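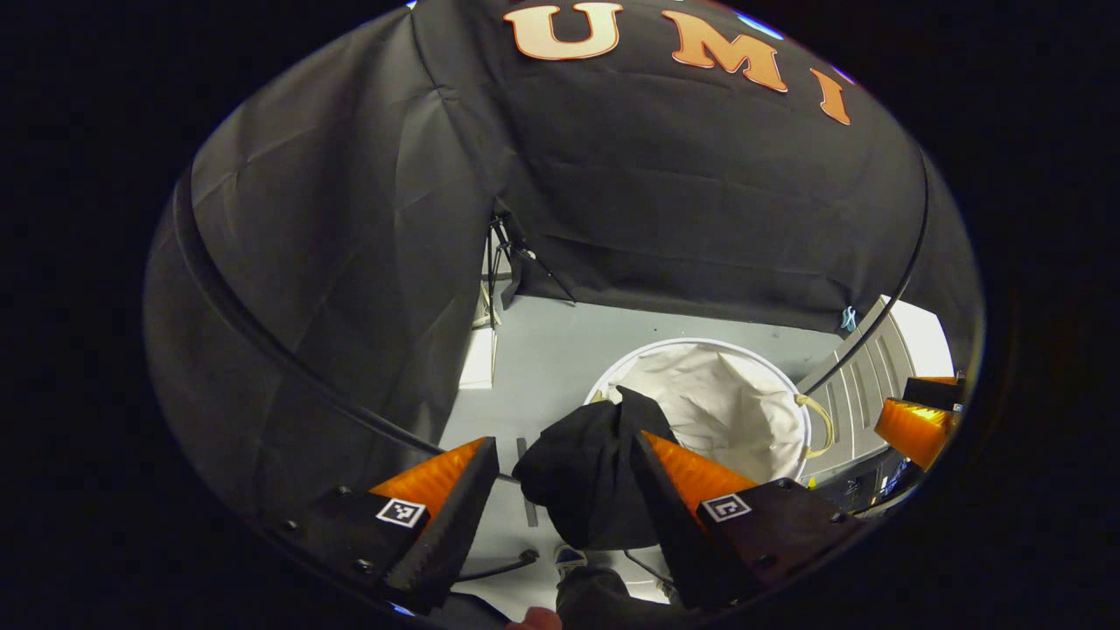 A hand-held two-finger gripper holding a black cloth at the rim of a laundry hamper. A second gripper is at right.

The Hamper Is the Easy Part

2019-03-17

By Fedir Mykhailiuk

The question I am asked most often by people outside the field is when a machine will do the laundry. The question I am asked most often by people inside it is which part of the laundry I mean. The second question is the better one, and most public disagreement about household automation comes from skipping it.

Laundry is a chain of separate tasks with very different difficulty. Clothes are collected from wherever they were dropped. They are put in a hamper. The hamper is carried. Its contents are sorted, loaded, washed, moved, dried, removed, folded or hung, and returned to drawers. Two of those steps, washing and drying, were automated decades ago by changing the problem: the machine is a closed drum, the clothes may be in any configuration, and the only requirement is that they come out clean or dry in some other arbitrary configuration. Everything before and after the drum is still done by hand in almost every home.

My position is that machines can now do a few of the remaining steps under conditions that a homeowner would find absurdly favorable, that they cannot yet do any of them at a rate and reliability that would justify floor space, and that the gap is mostly a matter of recovery from error. I will argue it from the simplest step in the chain, which is putting a garment in a hamper.

Consider what that step asks for. The cloth must be found, gripped, lifted, moved over an opening, and released so that all of it falls inside. There is no required final shape. A shirt that lands in a ball is as good as a shirt that lands flat. The opening is wide compared with the bunched cloth, and a soft liner forgives a bad approach that a rigid fixture would not. A two-finger gripper with compliant pads is adequate for it. If the fingers close anywhere on the fabric, they will probably hold, because cloth folds into the gap and the pads deform around it.

That is why the step appears so often in demonstrations, and I have no objection to its appearing. It is a fair test of reaching and releasing. It is a poor test of handling cloth, because the hard properties of cloth barely enter. The one place they do enter is the rim. A garment held by a bunch in the middle has loose parts hanging below and to the sides. If the gripper comes in low, a sleeve or a fold catches on the edge and stays there after release. The hand has opened, the arm has moved away, and a leg of the trousers is outside.

A person deals with this without noticing. The hand flicks the trailing part in on the way back, or the next garment pushes it down. A machine needs to detect that the release was incomplete, decide that a partial overhang counts as failure, and execute a second motion for a configuration it may not have met before. In a trial I helped run in January at Toleo, where I consult, we logged 686 attempts at moving single garments from a floor to a hamper. The first grasp was seldom the problem. The failures we argued over were the overhangs, and the argument was over whether to call them failures at all.

Tâm Châu, who set up the scoring, wanted them counted as successes if more than half the garment was inside. I wanted them counted as failures. Her reasoning was that a person would walk past a hamper with a sock on its edge and not care. Mine was that the next step in the chain is picking up the hamper, and whatever hangs over the side will drop on the way to the washer. We recorded both scores. The difference between them was 10 percentage points, and I would ask any reader of a robotics paper to look for the sentence where that choice was made. It is often missing.

The 90 percent figure is worth discussing separately, since it comes up in every pitch I read. A 90 percent success rate on a single step sounds close to finished. A household load contains many garments, and each passes through many steps. Give every garment one failure in ten at the hamper, the same at sorting, the same at loading, and the same at folding, and roughly a third of the load needs a person somewhere along the line. That person must be present and must be watching, or must come back and look for what went wrong. The labor saved by the machine is then spent on supervising it. In the home this is worse than in a plant, where an attendant can be shared across several stations.

Shop floors offer a useful comparison because they have been through this argument already. Stovero, which makes small kitchen appliances, has a line where a manipulator moves molded housings from a bin to a conveyor. The housings are rigid and identical, and the bin is in a fixed place under fixed lighting. Valbona Petkov, who runs the line, told me she kept the manual station beside it for the first 4000 cycles and removed it only after the recovery routine had been rewritten twice. The picking routine was never changed. What changed was the behavior after a missed pick: how long to wait, whether to retry from the same angle, when to stop and call an operator.

If a rigid, repeated part in a fixed bin requires that much attention to failure, a pile of mixed clothing on a bedroom floor will require more. The cloth differs in weight, stretch, and size. Dark fabric on dark fabric gives a camera very little to separate one item from the next. The floor also has cables, shoes, and people on it, and a household machine has to leave all of them alone.

There is a serious counterargument, and I have heard its best form from So-ying Kwan. She holds that I am describing the limits of programmed recovery, and that recovery can be learned from people in the same way as the main motion. If a person performs the chore many times with a gripper in hand, the small corrections are recorded along with everything else: the extra lift at the rim, the second push, the pause before letting go. No engineer has to list the cases. On this view the tool in the person's hand matters more than the robot, because a person limited to two fingers will discover motions that two fingers can perform.

I think she is right about the direction and optimistic about the coverage. A competent adult with a gripper rarely makes the mistakes a machine makes. The recordings are therefore full of good approaches and thin on bad situations. To get examples of recovery someone has to create the bad situations deliberately: drape the shirt half over the rim, then start. That is tedious work and it does not film well. It is also, in my view, where the hours should go. A set of demonstrations in which a third begin from a failed state would interest me more than one several times its size in which every trial begins with a tidy garment on open floor.

The same applies to place. A controlled corner with a plain background is a sensible location for developing a method. It says little about the hallway of a rented apartment. Yevhen Savchuk moved one of our hampers from the lab to his own laundry closet, where the door opens against it and only part of the rim can be reached. Our success rate there was low enough that we stopped the session early. Nothing about the garment or the hamper had changed.

What would change my mind is specific. I would want a mixed load taken from floor to hamper to washer without intervention, in a home the developers had not prepared, with overhangs counted as failures and every run reported. I would want the time per garment stated, including retries. I do not require that it match a person's speed. A machine that took all afternoon over a load would be useful to many people, provided that it could be left alone for the afternoon.

Two products now being promoted for home use, Kos and Dilen, report neither retries nor interventions in the material I have been sent. I have asked both firms for run logs. Until they arrive I would advise readers to keep carrying their own hampers, and to ask anyone with a demonstration what happens when a sleeve stays on the rim.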